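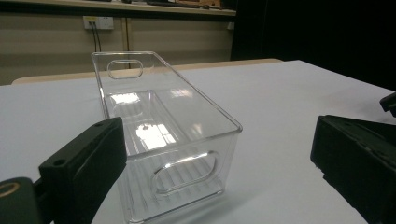

Skoscombe Pest Supply Support

Ticket 708: Ultrasonic repeller, ants still in kitchen and now the hallway

Status: Open (reopened by customer)
Product: Dorneo plug-in repeller, twin pack
Opened by: Hussam Smadi
Assigned to: Kayode Danladi
Opened: September 8, 2018

Hussam Smadi wrote:

I bought the Dorneo twin pack from your site for small black ants. One unit went in the kitchen, on the outlet next to the stove, and the other in the hallway by the back door. Both have a green light. I left them alone for four weeks like the leaflet says. The ants are still in the kitchen. They now also walk along the hallway baseboard, about a foot under the second unit, and they don't look bothered.

The leaflet says pests "may become more active at first as they leave the area." How would I tell that apart from the thing doing nothing? I'd like either a fix or my money back.

Kayode Danladi wrote:

Hi Hussam, sorry to hear that. A few questions before we go further.

Is anything standing in front of either unit, such as a chair or a curtain? The sound doesn't pass through furniture.
Are the units on a power strip or straight into the wall?
Which way is the dial turned?
Do you know where the ants are coming in?

Please also try swapping the two units and leave them for a week.

Hussam Smadi wrote:

Nothing in front of them. Straight into the wall. The dial has two settings, "rodent" and "insect," and both are on insect. I tried rodent for a couple of days and saw no difference, but then I wouldn't expect to.

They come in at the kitchen window, bottom left corner, where the caulk has pulled away from the frame. Then along the back of the counter to the sink.

I'll swap the units if you want, but they're the same model. What would that show?

Kayode Danladi wrote:

It would tell us whether one of the two is faulty. If the kitchen gets better and the hallway gets worse, we have a bad unit and I can replace it.

Hussam Smadi wrote:

Swapped for seven days. Kitchen the same, hallway the same. So either both are bad or both are working, and I can't tell which from here.

I did one more thing. I put a dab of jelly on a jar lid straight under the kitchen unit, and another lid at the far end of the counter. Left them overnight. In the morning there were ants on both, and if anything more on the one under the repeller, though that one is closer to the window so I won't make too much of it.

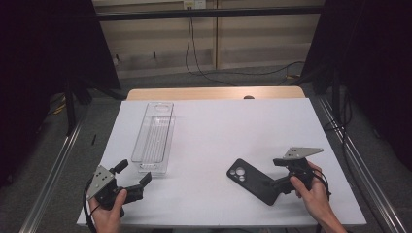 I also unplugged everything for two days. Same trail, same time of the morning. With respect, I don't think this is a placement problem.

Kayode Danladi wrote:

Thanks for doing all that, it's more testing than we usually get. I've passed it to the supplier, Shboul, and asked whether there is a known fault with this batch. Their reply, pasted in full:

"The units should be used as part of a complete pest program including sanitation, sealing of entry points and baiting where needed. Results vary by home."

Hussam Smadi wrote:

So if I clean up, seal the window and put out bait, the repeller will work. I could do those three things and plug in a toaster.

Does Shboul have any test results for ants? I don't mean reviews. I mean somebody putting the thing in a room with ants and writing down what happened. The box says "lab tested," and it doesn't say which lab or what for. It could have been tested for catching fire.

Kayode Danladi wrote:

I asked. They sent the electrical safety certificate. I asked again for anything to do with insects and haven't had an answer.

In the meantime, leaving the repeller out of it, this is what I'd do for small black ants coming in at a window:

Don't spray the trail. You kill the ones you see and the nest carries on.
Put a sugar-based liquid bait right beside the trail, close to the window. Keep it away from kids and pets and follow the label.
Leave the ants alone while they feed on it. There will be a lot of them for the first few days.
Once the trail has stopped, wipe the counter with soapy water and redo the caulk in that corner.
Check outside under the window for branches or vines touching the wall.

Hussam Smadi wrote:

"There will be a lot of them for the first few days" is what the repeller leaflet said too, so you'll understand if I keep count this time. Bait went down this morning, the Tamness drops on a square of card. Both repellers are unplugged and in a drawer, so they don't get the credit.

Update, day 2: card is black with ants.

Update, day 4: a lot fewer. Hallway is clear. I'm not calling it yet, we had a cold night and they may just be staying in.

Update, day 9: two ants by the sink, none on the card. Warm all week. All right, I think the bait did that. I'll caulk the corner on my next day off. They came back in February last year after I thought they were gone, so ask me again then.

Still want the refund on the twin pack.

Kayode Danladi wrote:

Glad the bait is helping. Refund approved on the full price of the twin pack, and you don't need to pay for the return. A prepaid label is on its way by email. I've put your notes on the product record and asked for the ant claim to be taken off our listing until Shboul sends something to back it up.

I'll close this once the return is scanned in.

Hussam Smadi wrote:

Label received, box dropped off. The listing still says ants as of tonight. Please leave the ticket open until that's changed.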